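The Long Wait for Lumber

Sowerby sits at the bottom of a valley that used to have 11 sawmills. Three are left. The largest, Pulgate, cuts hardwood for furniture shops across the state, and most of what it sells has been in the yard longer than some of its employees have been on the payroll.

Freshly cut boards hold a lot of water. Stacked outdoors with thin strips of wood between the layers, they give it up slowly. The old rule is a year of drying for each inch of thickness. After that the boards go into a kiln, where the last of the moisture comes down to a level that suits a heated house.

Most large mills skip the yard and send green boards straight to the kiln. It takes weeks in place of years, and for plenty of uses the result is fine. Pulgate went the other way in the 1990s, when its second kiln broke down and there was no money to replace it. Customers found that the slower boards stayed flatter, and the kiln was never rebuilt.

The cost of that choice is space. The yard holds more than 3,000 stacks, each one tagged with a date and a log number. Rent on the back field went up in April, and the mill has started turning away logs it would have bought a few years ago.

Figure is the other thing buyers ask about. Two boards from the same tree can look unrelated, depending on how the log was turned before the first cut. Cut flat across the rings, it gives broad waves and pointed arches. Cut toward the center, it gives straight, narrow lines. A flat-sawn board moves more as the seasons change, and a tabletop made from it needs room to do so. Screws go into slotted holes, or the top is held down with clips.

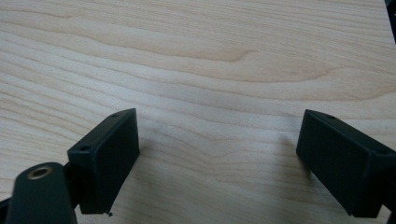
Barry Heywood thinks the movement problem is oversold. He has built tables from flat-sawn boards for most of his working life and says the ones that came back to him had been glued down solid by someone else or parked beside a radiator. Given the choice, he would take a wide board with a strong pattern and plan for it to grow a little every summer.

The mill's managers don't disagree, but they hear from the people whose tables split. Each order now goes out with a printed sheet on storage. Keep the boards flat, keep them off concrete, and leave them in the room where they will be worked for at least two weeks.

Ananico, a furniture maker that buys from all three Sowerby mills, placed an order for 172 boards last winter and asked for them matched by log. Finding them took most of a month. Several of the tags had faded, and one stack had been buried behind another since the yard was last rearranged — the forklift had to clear a lane to reach it.

The mill has since switched to stamped metal tags. The old paper ones are being replaced a row at a time, starting at the fence.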